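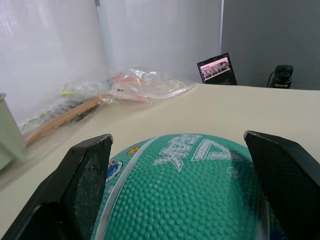
A teal-green basketball with a pebbled cover, white lettering and cartoon graphics.

A basketball is an inflated ball used in the sport of basketball. It is also widely used in schoolyards, gymnasiums and homes for informal play, for coordination exercises and as a general-purpose bouncing ball. Balls are made in several sizes and in a range of cover materials, and are sold both in the traditional orange or brown and in many other colors.

Construction

Most modern basketballs consist of an inner bladder that holds the air, a layer of wound thread or fabric that keeps the bladder round, a carcass of rubber and an outer cover. The cover is divided into panels by narrow channels known as seams or ribs. On the common pattern the seams divide the surface into eight panels, although other layouts exist.

The surface of each panel is covered with small raised bumps, called pebbling. Pebbling gives the fingers a better hold and helps the player put spin on a shot. It wears down with use, first along the edges of the panels and later across their full width — outdoor courts shorten its life considerably. Covers are made of leather, composite material or rubber. Leather is reserved for indoor play, and rubber is the usual choice for outdoor and children's balls.

Sizes

Size is normally given as a single number printed near the valve or the maker's name. Size 7 is used in men's competition and size 6 in women's. Size 5 is common in youth leagues, and size 3 is a small ball intended for young children. Smaller novelty balls are also sold, mainly for use with hoops that hang on a door.

Color and decoration

Early basketballs were brown. Orange came into use in the 1950s, when a color was wanted that players and spectators could follow more easily. Balls made for recreation are not bound by any such custom and appear in green, blue, pink and mixed colors, often with seams in a contrasting shade. White seams on a turquoise or green ground are one such combination.

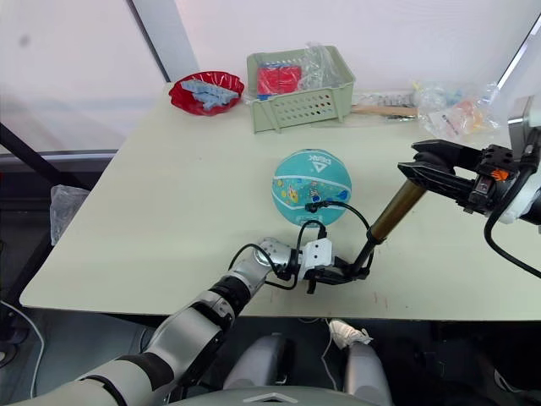

Printed decoration is most common on balls intended for children and casual players. Cartoon figures may be placed on one panel or spread over several, beside the name and emblem of the maker. Printing on a pebbled surface tends to fade at the tops of the bumps before it fades between them.

Care and storage

A basketball is inflated through a small valve with a hollow needle, which should be moistened before it is inserted. The correct pressure is usually printed close to the valve. Dust and grit are removed with a soft brush or a damp cloth, and the ball is left to dry at room temperature. Leather covers should not be soaked.

In the home, balls are often kept with toys and other small household goods. A shallow basket or a tray with a raised rim will stop a ball from rolling off a shelf or table. Long storage in a hot car or beside a heater can weaken the glue that holds the panels, and a ball left under a heavy load may lose its round shape.

See also

Basketball (sport)
Backboard
Ball pump
Toy storage

This article was last revised in August 2021.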